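I started this project because of a bus stop. The one outside our student housing in Gromgate has a timetable so faded that I missed three buses in my first month, and I got mad enough to make it my term project. The title I handed in was "Can People Read Our Bus Stops?" and my advisor let me keep it, so here we go!

## What I wanted to find out

Gromgate and Hurkeck are next to each other and share one bus network, but the signs at the stops are a total mix. Some have big printed panels, some have a little sheet in a plastic sleeve, and some have a pole and a number (good luck). I wanted to know how long it takes a regular person to answer one simple thing from the sign: when does the next bus to downtown leave?

I had a hunch that type size would matter most. I was partly wrong, and I'll get to that.

## How I did it

First I walked the routes. All of them! It took most of November and one pair of shoes. The network map lists 108 stops and I got to every one, noting the type size, the height of the sign, whether there was a light nearby, and whether the times ran across or down. I put it all in a spreadsheet that grew to 3,536 filled cells, and I typed every single one with cold fingers.

Then I picked 3 sign layouts and redrew them on big sheets so I could test them indoors. Layout A was the old Gromgate one with times in one long column. Layout B was the Hurkeck grid, with hours down the side and minutes across. Layout C was my own, basically B with the downtown buses in bold red and everything else in black.
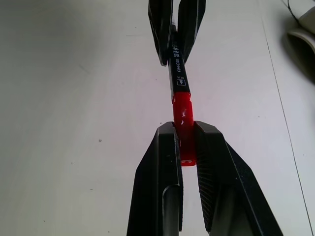

*Black barrel, red end: a marker pen.*

I drew the first versions by hand before printing anything, and I'm so glad I did. You notice right away when a column is too tight if your own hand cramps up trying to fit the numbers in. The printed ones came out of the copy shop on Van Wijk Street, where the first batch was trimmed too short and lost the last evening bus. I caught it before testing, thank goodness.

For the test I asked people in the library lobby to look at one layout and tell me the next downtown bus after a time I read out loud. I used my phone as a stopwatch. Each person saw only one layout, so they couldn't get better with practice. I ended up with 200 answers, which is way more than I expected from a table with a bowl of mints on it.

## What I found

Layout A was the slowest by a lot. People ran a finger down the column, lost their place and started over. Several of them gave me a time for the wrong direction and were very sure of it.

B was quicker once people understood it, but that first look was rough. If you've never seen an hour-and-minute grid, the row that says "7 | 05 25 45" looks like a phone number. Older riders did better with it than students did, which surprised me. My guess is that they grew up with printed timetables and we grew up with apps, but I didn't ask anyone's age properly, so please treat that as a guess.

C won, though the gap between B and C was smaller than I'd hoped (I was rooting for my own design, obviously). The red helped people who knew they were looking for downtown. It did nothing for the ones who skipped the key at the bottom.

Now for the hunch. I made half of the sheets for each layout in larger type, and it barely changed the times indoors. Out on the street it might be a different story. At the Rustness terminal the sign hangs so high that I had to stand on the bench to read it, and no layout is going to fix that.

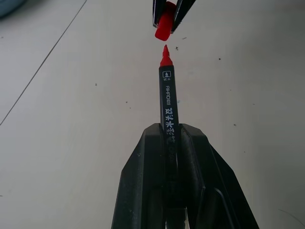 **Why not just put a QR code at every stop and skip the printed times?**

Plenty of riders I talked to had no data left, a dead phone or no smartphone at all, and a printed sheet works for all of them. A code would be a nice extra next to the timetable.

## What I'd do differently

I'd test outside, at dusk, with a bag in one hand. The library is bright and warm and people there had time for me, and that's a pretty soft test for a bus sign.

I'd also write down wrong answers in more detail. I marked them "wrong" and moved on, and later I really wanted to know which were wrong direction, wrong hour or wrong bus. I can't get that back now.

And I'd check the red with color-blind readers before I recommended it to anyone. One person mentioned after the test that he couldn't tell it from the black very well, and he'd found the bus by the bold type alone. For now my suggestion to the bus office is the B grid, bold for downtown, color as a bonus, and the sign at eye level. The spreadsheet and the layout drawings are in the project folder, and the stop outside my building is row 1.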